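De : Rasa Luik
À : liste des auteurs et traducteurs, Sequeira
Objet : Re: [auteurs-sequeira] Classement du livre de Lorna et suite de la promotion

Bonjour à toutes et à tous,

Je réponds à la liste entière, car trois personnes m'ont écrit en privé avec la même question. Je vous prie d'excuser mon français, je le relis deux fois mais il reste toujours quelque chose.

Lorna Policarpio a écrit :

> Chers collègues,
> Mon livre sur le sommeil et la digestion est arrivé hier
> soir à la 7e place de sa catégorie chez Tudero, et il est
> aussi 11e dans la catégorie Bien-être général. L'éditeur
> veut envoyer un communiqué demain avec les mots
> « best-seller international ». Est-ce que je peux accepter ?
> Je n'ai pas envie de passer pour une vantarde, et je ne
> sais pas combien de temps le classement va durer.
> Est-ce que quelqu'un a l'expérience de cela ?
> Lorna

D'abord, félicitations, Lorna ! J'ai lu ton manuscrit au printemps et le chapitre sur les repas du soir m'a beaucoup servi.

Pour le communiqué, voici mon expérience avec mon propre livre, celui sur les plantes amères. Mon éditeur avait aussi écrit « international », parce que le livre était classé dans deux pays. Je l'ai accepté trop vite. Une journaliste m'a demandé ensuite quels pays, quelle date et quelle catégorie, et je n'avais gardé aucune preuve. Le classement avait déjà changé et la page ne montrait plus rien. J'ai dû lui répondre que je ne savais pas, ce qui est assez désagréable quand on écrit sur la santé et qu'on demande aux lecteurs de nous croire.

Je te conseille donc d'enregistrer aujourd'hui la page de chaque catégorie, avec l'heure visible. Ensuite, demande à l'éditeur d'écrire simplement : « classé 7e dans sa catégorie chez Tudero en septembre ». C'est moins brillant, mais tu pourras le défendre devant n'importe qui. Si le livre n'est pas classé dans un autre pays, le mot « international » doit partir, à mon avis.

Faites attention aussi au titre du communiqué. Celui que Lorna m'a transmis dit que le livre « démontre » l'effet de la tisane Lemeo sur le sommeil. Or le livre raconte des entretiens avec des lecteurs et il ne contient aucun essai. Le verbe « présente » me semble plus juste. Pour nos livres, c'est le point le plus délicat : un rang de vente ne dit rien sur la qualité des preuves, et le lecteur pressé mélange facilement les deux.
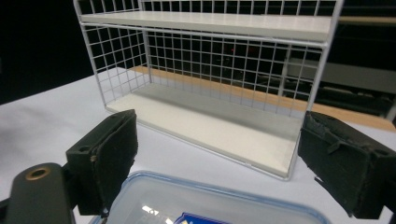 Je passe à la table de Ferora, puisque l'on me demande aussi où nous en sommes. Nous avons la même place que l'année dernière, près de l'entrée latérale. Les organisateurs annoncent plus de 3,000 visiteurs, je vous donne le chiffre comme je l'ai reçu. Pour les livres, je pense à un présentoir du genre de cette étagère en grillage blanc, à deux niveaux : les nouveautés sur la planche du haut, les titres plus anciens en bas. Chacun apporte ses propres exemplaires et les reprend le soir. Je demande seulement que le prix soit écrit sur un petit carton, car l'année dernière nous avons perdu beaucoup de temps à chercher dans les listes.

Sequeira nous imprime 100 marque-pages par auteur. Pour les recevoir à temps, il faut m'envoyer la couverture en bonne résolution et une phrase de présentation, sans promesse de guérison s'il vous plaît. J'ai reçu l'an dernier une phrase qui garantissait « un foie neuf » et l'imprimeur m'a téléphoné pour savoir si c'était sérieux.

Il me manque encore les textes des deux traducteurs et celui de Lorna. Pour les signatures, je propose des créneaux d'une heure, à partir de 10 h. Écrivez-moi votre préférence directement, sans répondre à toute la liste, sinon nous allons nous perdre dans les messages.

Lorna, si tu veux, envoie-moi le communiqué corrigé ce soir avant 20 h, je le relirai avec plaisir, au moins pour le contenu. Pour les virgules, il vaut mieux demander à quelqu'un d'autre.

Bien cordialement,
Rasa Luik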